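Bench notebook, Van Hecke, Pranville site
28/02/2019

Long one today, get a coffee first. I've been putting off writing up the unloading work and Lieven wants something he can read before he talks to the day shift, so this is half log and half me thinking with a pen.

Where we are. Both arms are talking to the same controller again after the firmware mess. I reflashed the left one twice and then found the loose connector, so please, anyone who touches that side, check the connector BEFORE you reflash. Kohei Matsuda at Larnico had told me that on the phone and I didn't listen. The Hastumetti software is on the build from earlier this month, not the new one. I know the new one has the nicer screen. The new one also forgets the home position if you close the lid of the laptop, and I don't want to find that out again with a gripper halfway into a drum.

Log total for February is 151 picks attempted, and 100 of those went all the way from drum to basket with no human hand in it. I went through the rest last night and sorted them by what went wrong. Biggest pile by far is "grabbed something, lost it on the lip." The gripper gets hold fine, comes out through the opening, and the tail end of the garment drags on the rubber and peels itself off the fingers. Second pile is "grabbed the wrong thing," meaning it went for one piece and came out with a different one, or with both knotted up. Then there's a small heap of oddities, including one where it picked up nothing at all and carried that nothing very carefully to the basket and let go of it. Teun clapped.

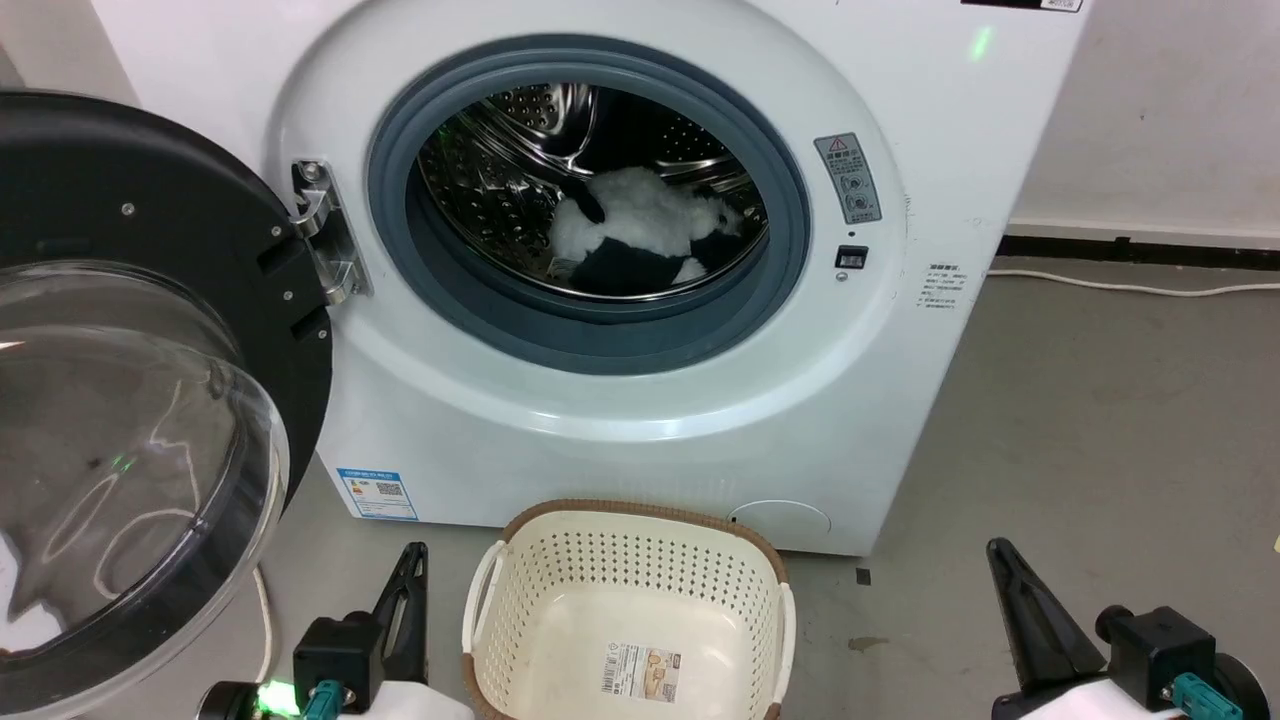

The wrong-thing pile is what I spent most of the day on. The planner likes edges, and it likes contrast, so anything thin and dark on something pale looks to it like the best handle in the world. A person would look at a load like this one, with the white fleecy thing on top of the navy piece and that black strap or sleeve lying over the white, and just scoop a good fistful of the white and see what comes. The planner goes for the strap. Sometimes that's fine! A strap is a perfectly good thing to pull on if it belongs to the piece on top. If it belongs to the piece underneath, you end up dragging the whole load toward the lip at once, and we're back in the first pile. So I've added a penalty for narrow targets, set low for now, and I want to run with it for a few days before anyone changes anything else. PLEASE nothing else. If the gasket approach angle and the penalty both move in the same week I will have no idea what helped.

Gasket approach, for the record: we come in slightly high, drop inside the drum, and lift on the way out. The lift is what costs time. Bushra asked why it can't just yank, and I had to say that it could, and that it would, and that we'd be buying gaskets.

Teun Meijer had a good idea about the lip problem. He's unloaded more machines than the rest of us put together, and he says you never pull straight out, you pull and turn your wrist so the cloth wraps over your hand a bit. I had him do it over and over while I stood there squinting. It's a quarter turn, more or less, and he does it just as the hand clears the opening. I've roughed it in as a wrist rotation on the exit move. First tries looked clumsy, but the longer pieces do seem to hang on better. Not enough runs to put a number on it and I'm not going to pretend. I've labeled the move TEUN in the program, which he says he wants a percentage for.

Which gets me to the thing Lieven asked about and I keep dodging, what it does to the job.

So. The small machines in the personals room are the ones everybody hates. The big tunnel line has had its conveyors for years and no one there bends down for anything. But personals, the residents' own clothes, cardigans and fleeces and so on, all run as small separate loads in front loaders that sit right on the floor. You crouch, you reach in, you drag it out, you stand up, you do the next one. Lieven Hermans did that job before he went over to maintenance and he still gets up out of a chair in stages. When we first pitched the arms to management the word was "throughput," and I put that word on a slide myself and I'm a little embarrassed by it now. The arms are slow. A full load on the 40 degree program takes Teun less time to empty than it takes me to type this sentence, and the arms need a lot longer, with pauses where they seem to be having second thoughts.

What has changed already, even on the trial bench, is who crouches. Bushra Virk has been working with the setup on her late shifts and she said something I wrote on my hand so I wouldn't lose it: "I don't care if it's slow, I can fold while it's slow." She starts the unload and turns to the folding table and gets on with it. Her knees are happy. But she also said she now has to listen for it. There's a sound when the fingers slip and close on nothing, a flat little clack, and she finds she's folding with one ear on that. She said at the end of a shift she was tired in a different place, "tired in the head." I think that's a real cost and I don't think we had it down anywhere. It should go in the write-up, near the top, and not in the paragraph at the end that no manager ever gets to.

I asked her what would fix it and she wanted a light. Not an alarm, God no, the room has enough beeping. A light over the table that goes amber when it's stuck and wants help, so she can look up when she's ready and finish the shirt she's on. I can do that with parts from the drawer. Lieven says he'll run the wire if I promise to label it at both ends, which is a dig at me and deserved.
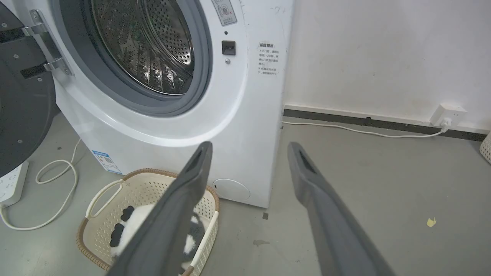 The other thing that came up is checking. When you empty a machine by hand, you check it without knowing you're checking it. You feel a sock stuck up at the top of the drum. You feel that a sweater has gone to felt, you notice a button's missing and you put it aside for mending. Teun says half of what he knows about a load he knows through his fingers. The gripper knows whether it's closed on something or not, and that's the end of its opinions. So if the arms do the emptying then the noticing has to happen at the folding table or it doesn't happen, and by then the things are in a heap with other things and the tag is the only way back to the owner. We've agreed for now that a person puts a hand round the inside of the drum after every automatic unload. Yes, that means crouching. One crouch per load and not a whole row of them, but it isn't zero, and I'd like us to stop telling visitors it's zero.

I did suggest raising the machine. Put it on a plinth, knee height, everyone wins, the arms would have a nicer reach too. Lieven looked at me for a while and said they asked for plinths years ago and were told it was too expensive. I didn't have a good answer to that. I've asked for a price on plinths anyway and I'm going to staple it to the same report as the arms, and whoever signs the one can look at the other.

Notes on the day shift meeting, for Lieven. The question they're going to ask is whether it's hours. I asked upstairs and what I got is that nobody's hours change during the trial, and after the trial it will be "reviewed," and I told them that word would go over like a dropped tray. So don't dress it up. Tell them what we've been told and that we've asked for it in writing. Also tell them Teun and Bushra have both been doing paid training time on the controller, and that the next two places on that are open to anyone in personals, no tech background needed. Teun's background is that he once fixed his own dishwasher. He's now better than me at nudging the arms back to home when they sulk, he does it from the pendant without looking down.

Some of them don't want it and that's fine too. I talked to one of the older hands at lunch who told me she likes the front loaders, she likes that it's her own row and her own pace, and that if she has to stand and supervise something she'd sooner go to the ironing. I didn't argue. I wrote it down. I think we should ask before we assume everybody's dying to be rescued from their job, me included in that "we."

Loose ends, mostly for me:

Narrow-target penalty is on, low setting. Leave it alone.

TEUN move is on the right arm only. The left still exits the old way, so if you're comparing, compare properly and write down which arm.

Basket position matters more than I thought. I bumped it with my foot this morning and the drops started landing on the rim. I've put tape on the floor at my bench for it, and if the tape peels please put it back in the same place and not in a nicer place.

Door. The arms don't open or close it and they're not going to for a good while, so a person swings it all the way back before pressing start. All the way! Half open and the left arm thinks it has more room than it has.

Kohei calls tomorrow, early for us. I want to ask him about the clack, whether the controller can tell a slip from a proper grip by the motor current, and if it can, that's what should drive Bushra's light. I'd also like to know if he's ever had a customer put the folding people in the room while they tuned the thing, or if everyone does it the way we did the first time, with the door shut.

Lieven has the keys to the bench cabinet tonight. The spare finger pads are in the biscuit tin, second shelf, under the actual biscuits.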